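[lirnby-weavers] Re: Moving a big floor loom, and rust on the reed

On Mon 8 May, a list member wrote:
> Hi all, I've said yes to a secondhand Poduval, the eight-shaft one, and
> now I have to get it home from Rurkance and up into my back room.
> The seller wants me to take it with the warp still on. Is that crazy?
> Also the reed has rust along one edge. Save it or bin it?

Oh, congratulations! I've had my Poduval since a very cold December and I still go in and pat it on the way to bed. I'll take your questions in the wrong order, as usual.

Rust first. If it's only on the edge and the dents feel smooth, keep it. I use a dry nylon brush, then a rag with the tiniest bit of sewing machine oil, then I weave off a few inches of junk yarn until it stops leaving gray marks. If you can feel pitting with a fingernail, don't put anything pale through it. I lost a whole cream scarf that way and I'm still cross about it. 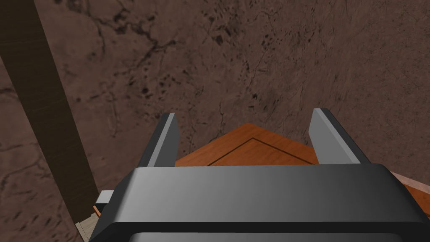 Marit Oakeson

Now the warp. I'd say cut it off, and I know that hurts. Mine came with a warp of almost 700 ends in some scratchy blue wool, and I was so sure I could save it that I tied the lease sticks in, taped everything, wrapped the cloth beam in a bedsheet and drove home at a crawl. The tension was shot by the time I got it set up. I spent two weekends combing and swearing and wove 19 inches before I gave up and got the scissors. If it's nice yarn, wind it back off while the loom is standing somewhere with good light, and knit something.

If the seller really minds (some do, it's their last project on that loom), offer to weave it off at their place over an afternoon or two. You'd get a feel for the treadles, too, and find out if any of the tie-ups squeak.

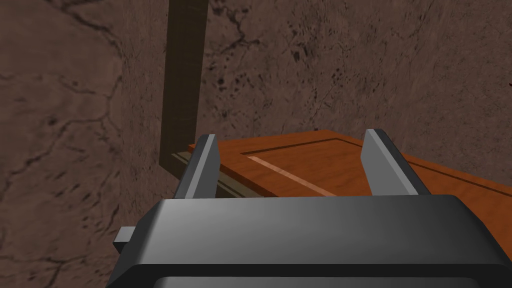
Marit Oakeson
Digest editor, Lirnby Weavers list

Taking it apart is easier than it looks. Number every joint with masking tape before you touch a bolt, both halves, and put the bolts back in their own holes as soon as the pieces are separate. Keep the heddles on their bars and tie each bar at both ends. Mine has 214 heddles on the front shaft alone and I have picked them up off a driveway – never again! The castle came off in 3 pieces and rode home under a quilt.
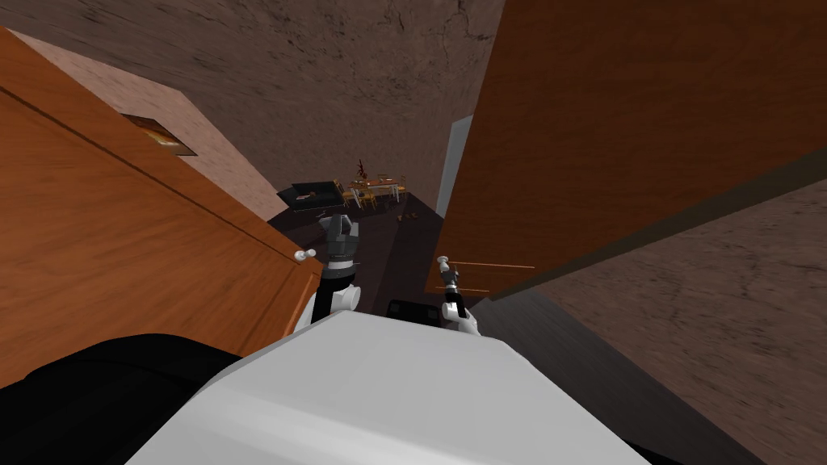 Measure the loom at its widest point, and that's usually the beam with the ratchet on it, so include the handle. Then measure your way in, and do it with the doors where they'll really be. A pair of wooden doors like those can both be open and still leave only a narrow gap through to the room beyond, and the side frames of a Poduval won't bend to help you. If yours are like that, lift them off the hinges the night before. I didn't, and there's a dent in my breast beam the shape of a doorknob.

One more thing, if you need cheap yarn for the test warp, the Atis cotton in the 8/2 is fine. It sheds a bit, but it comes in that lovely rusty orange. Write back and tell us what color you start with!

Marit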